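Fidmont Robotics Club: Household Table Project, Gallery
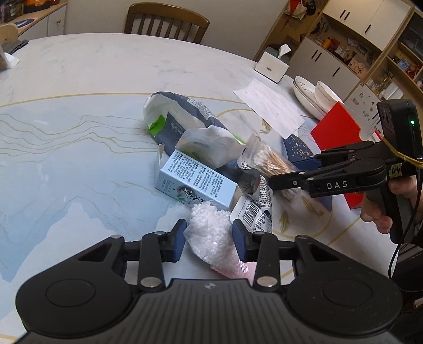 Our club spent the spring term on one job: teaching an arm to put away the small packaged things that pile up on a table. We have 16 members, most of them in their first two years, and we meet at Sarndale in the evening. Members also worked at home tables so we would get more than one kind of furniture and light. The captions were written by whoever was in charge of that part of the work.

Packets and bags

The items for this round are all packaging: a cardboard box, plastic packets, a clear bag of cotton swabs and a clear bag of small white pellets. We picked them out of kitchen and bathroom cabinets and did not buy anything new. Bags change shape every time they are picked up, so no two tries start the same way. (Nadhirah Subramaniam)

Two grippers

We work with a pair of hand-held grippers, one for each hand. Each has two fingers that open and close on the item. For a bag, come in with the fingers wide open, one on each side, then close slowly. New members tend to close too early and push the bag away. (Kamarul Kusuma)

The table

Members may use any table that does not wobble. A round one with a patterned top was a good test for us, as our early runs were all on plain gray desks at Sarndale and the first model did badly on anything else. Please leave the chairs and shelves where they are. We want ordinary rooms. (Hidayah Jugah)

Order of work

One run is one item, moved from the pile to its place. Start with whatever lies on top and leave the box for last. If an item falls on the floor, stop the run, mark it as dropped and begin again. Do not delete dropped runs. Felista goes through them at the end of each month and some of them are useful. (Kamarul Kusuma)

Results so far

We have 3757 runs saved. The arm at Sarndale was tested on 59 items it had not been trained on. It did well with boxes and stiff packets. Clear bags were the weakest group by a long way, and the swabs were the worst of those. It often closed on the loose plastic at the end of the bag and lost it on the lift. (Felista Nyaga)

What we changed

After those tests we asked everyone to grip clear bags across the middle, where the contents are. We also added more starts with items leaning on each other, because the arm kept knocking over whatever was next to its target. Miloslav rewrote the sorting script so the runs are grouped by type of package. It used to take an evening to do that by hand. (Hidayah Jugah)

Next

The team entry for the Stindiveck student meet is due in July. Eight of us are going. The task there is clearing a table with items the judges bring, and the list is kept back until the morning. Practice until then is bags, bags and more bags. Members who still have a pair of grippers at home should bring them to Miloslav Sokol before the end of June so he can check the finger pads.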